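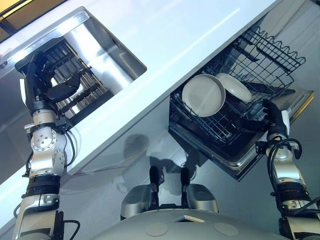
Water meters to go into Stondley homes from the autumn

Saturday, July 3, 2021

Households in Stondley and Firkley are to have water meters fitted over the next year, the water company Nartey Water has confirmed.

The work covers 1,267 homes, of which 632 are in Stondley. Fitting starts in the older streets near the station and moves out towards Firkley after Christmas. Letters will go out at least four weeks before anyone calls, and each visit should take less than an hour.

Most of the meters will go under the pavement by the existing stop tap. Where that can't be done, the meter will be put indoors, usually under the kitchen sink, and residents will be asked to clear the cupboard beforehand. Flats that share a supply pipe are left out for now.

Bills will not change straight away. For the first two years customers will be sent a comparison every six months showing what they pay now and what they would pay on the meter. They can switch early if the metered bill is lower. After two years everyone with a meter moves over.

The plan drew mixed views when it was put to residents in May. Larger families said they expected to pay more, and several people asked what would happen to those who need extra water for medical reasons. Nartey Water said a capped tariff would be open to them, and that forms would be sent with the first letter.

The company also wants to cut leaks on the Memitz Lane main, where the road has been dug up three times since last summer. A new 100 mm pipe will be laid there before the meters go in. The lane will be closed to through traffic during the day, and the number 50 bus will use Mill Road.

A drop-in session will be held at Firkley library later this month. Dates for each street will be posted on the parish noticeboards once they are settled.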